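Stultanden: a catalog of small brick builds
README, version of Wednesday, January 10, 2018

Contents of this folder

Stultanden is a written catalog of things you can build from a handful of large toy building bricks. It has 251 builds in 1,109 rows, one row per brick placed. Most builds are low, two or three layers, and use whatever colors were within reach. Large models are in Steinbach, which is a separate folder with its own README.

builds.csv is the main table. colors.txt gives the short color codes. notes.txt holds remarks that did not fit in a column. The old file layout.csv is gone and its columns are now part of builds.csv.

The bricks

Everything in the catalog uses the two common sizes, 2x2 and 2x4. A 2x2 has four studs on top and a 2x4 has eight. Sloped, curved and printed pieces are left out, and so are base plates. The bricks are the large kind that a small child can hold, so please don't mix them with the fine ones from the Fluler drawer when you check a build. The stud spacing is different and you will get wrong offsets.

A session starts with the bricks loose on the tabletop, not touching. Leave enough space between them that each one can be picked up without pushing its neighbor. They don't have to be straight. The dark red-brown marble is a good surface for this apart from the pale veins, which can swallow a white brick if you are working quickly.
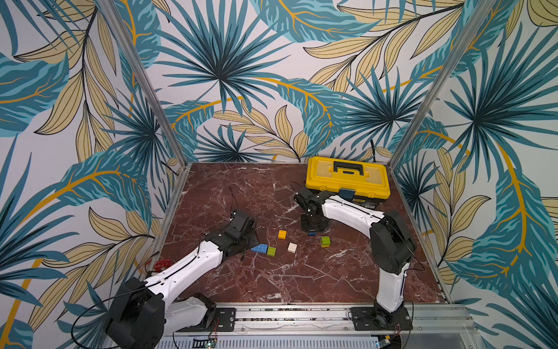 Chih-ming Shek wrote in to ask why lime and green have separate codes when the two are so hard to tell apart under a warm lamp, and suggested merging them. We tried it for the first 68 builds and went back. Several builds depend on the difference, and the merged rows could not be split again without rebuilding them. The codes stay separate: LG for lime, GR for green. If you can't decide, write GX and leave a remark in notes.txt.

Cream and white did get merged. Both are WH now. The old code CR still turns up in some rows and should be read as WH.

Blue is the messy one. The source notes use blue, dark blue, sky blue and teal, not always for the same brick on different days. In builds.csv they are BL, SB and TL, with dark blue filed under BL. Birthe Frandsen went through the early rows and fixed the ones she could check against the bricks. The rest carry a question mark after the code.

Columns in builds.csv

build: running number
step: order of placing, starting at 1
size: 22 or 24
color: code from colors.txt
layer: 1 is the layer on the table
rest: how many studs of the brick below are covered
turn: 0 or 90, only filled in for 24

A brick on the table has rest 0. A brick that bridges two others gets the total of both, and the remark "bridge" in notes.txt. When two bricks stand side by side on the same layer with no brick joining them, they are still one build if anything above or below connects them. Otherwise they are two builds, even if they touch.

Before you start a build

Set out the bricks you need and put the others back in their box. A brick or two too many on the table does no harm, but the build number should be written down before the first brick is placed. Keep the black ones to one side on a dark surface, and keep the toolbox toward the back. Shut the lid first. Bricks have gone missing in there more than once.

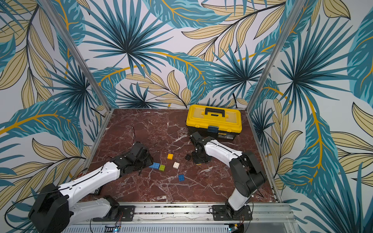

Common shapes

Column. One brick straight on top of another, all four studs covered on a 2x2. Boring, but it is the shape people get right most often.

Step. The upper brick is shifted so that it covers two of the four studs below. The open studs give you somewhere to put the next brick. Steps may run in either direction. Write rest as 2.

Cluster. Several short stacks joined low down, usually by a longer brick in the bottom layer. Clusters make up most of the second half of the catalog, and they are where most of the errors are. A brick in the middle gets hidden once its neighbors are on, so write each row as you place it.

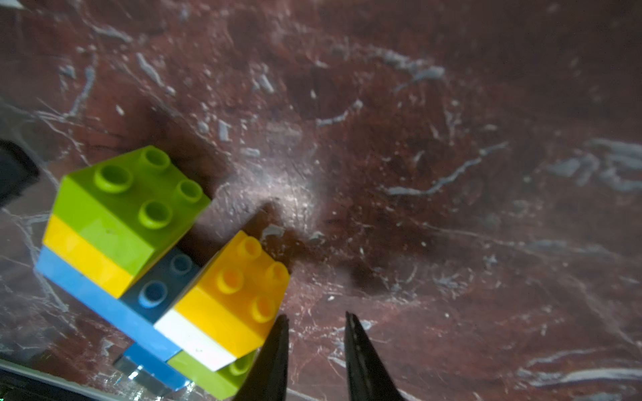
Press clusters together from the middle outward. If you begin at one end, the far end lifts and you have to hold it down with the other hand while you finish. Check the bottom layer once more before adding the third — a gap there is easy to miss from above and hard to close later.

To take a cluster apart, remove the top layer first, one brick at a time. Twisting works better than pulling for a 2x2. Don't pry with a screwdriver. Polo rows 600 and up came from bricks with chewed edges and the rest values there are not reliable.

Known problems

Build numbers skip in three places. Nothing is missing, the numbers were never used.

Turn is blank in some 24 rows that need it. Read these as 0.

Two-brick builds are listed twice when the colors are swapped. Blue on black and black on blue are separate builds here, which some people find silly. We kept it that way so that the color order can be searched.
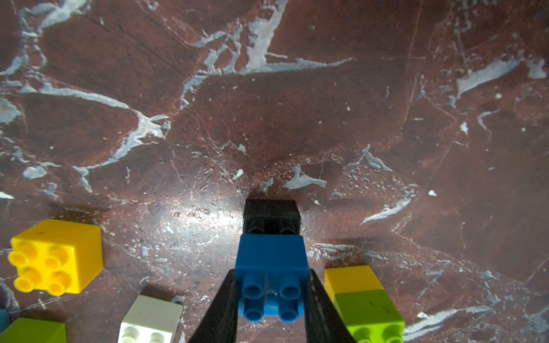
Žofie Vlček

Corrections go in notes.txt with the build number first, then the step, then what you think it should say. Please don't edit builds.csv directly. Minoru Nomura merges the notes every April and renumbers nothing, so old references keep working. If you send new builds, use the seven columns as listed and leave the build number blank.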